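Como fixar a cor em tecidos de algodão tingidos em casa

Publicado em 10/8/19 por Faizal Nugroho | Oficina Mundutside | Tingimento

O procedimento abaixo aplica-se a algodão, linho e viscose tingidos com corante reativo a frio. Não serve para poliéster nem para lã, que exigem outra classe de corante.

Material

Balde plástico com tampa
Corante reativo em pó
Carbonato de sódio (barrilha leve)
Sal refinado sem iodo
Detergente neutro
Balança com resolução de 1 g
Luvas de borracha e máscara contra pó

1. Preparação do tecido

Lave a peça com detergente neutro e sem amaciante. Tecido novo costuma vir com goma de acabamento, e a goma impede a penetração uniforme do corante. Se a água cair sobre o pano e formar gotas, repita a lavagem. Pese a peça seca e anote o valor: todas as quantidades seguintes são calculadas sobre ele.

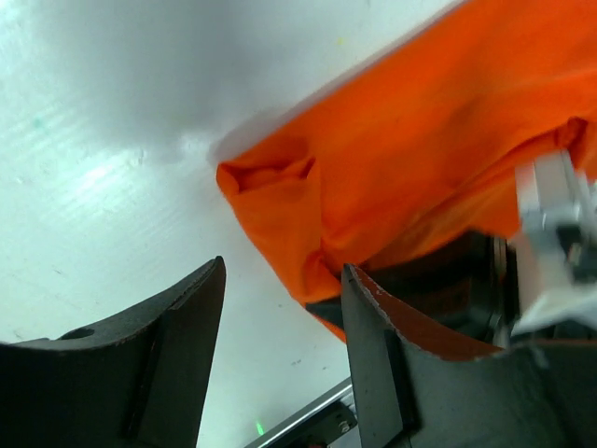 As proporções desta página são para 500 g de tecido seco. Para outros pesos, aplique regra de três. Tons escuros pedem mais corante, mas a quantidade de barrilha permanece a mesma.

2. Banho de tingimento

Dissolva 13 g de corante em um copo de água morna até não restarem grumos. Em separado, dissolva o sal na água do balde, na dose indicada pelo fabricante. Junte o corante, mexa e mergulhe a peça já úmida. Mantenha em movimento por 30 minutos. Peças torcidas ou presas no fundo do balde saem manchadas.

3. Fixação

Retire a peça, dissolva a barrilha no banho e só então devolva o tecido. Nunca despeje a barrilha em pó sobre o pano. A reação com a fibra depende de meio alcalino; sem essa etapa, o corante fica apenas depositado e sai na primeira lavagem. Tampe o balde e respeite o tempo de repouso do rótulo. Em janeiro a temperatura ambiente basta; no inverno, use água morna.

4. Enxágue

Enxágue em água fria até reduzir a alcalinidade. Passe para água quente com detergente neutro e troque a água até ela sair limpa. Vermelhos e laranjas liberam excesso por mais tempo.

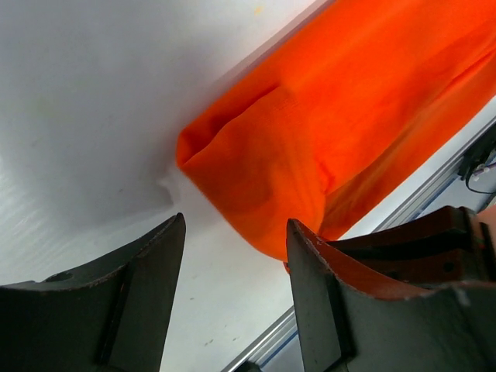
Tecido laranja sobre superfície branca; a cor fica mais fechada nas dobras.

5. Teste de solidez

Pressione um pano branco úmido contra uma área interna da peça, como a bainha. Se houver transferência de cor, volte ao enxágue quente. Seque à sombra e pelo avesso.

Problemas comuns

Cor mais clara que o esperado: corante velho ou barrilha em quantidade insuficiente. Na linha Stuvari, a referência 943 perde força depois de aberta; guarde o pote bem fechado.

Pontos escuros: pó mal dissolvido. Coe a solução em meia fina antes de juntá-la ao banho.

Costuras em outro tom: linha de poliéster, que não absorve corante reativo. Não há correção possível depois da costura pronta.

Veja também: Cálculo de misturas com três corantes | Remoção de goma em tecido cru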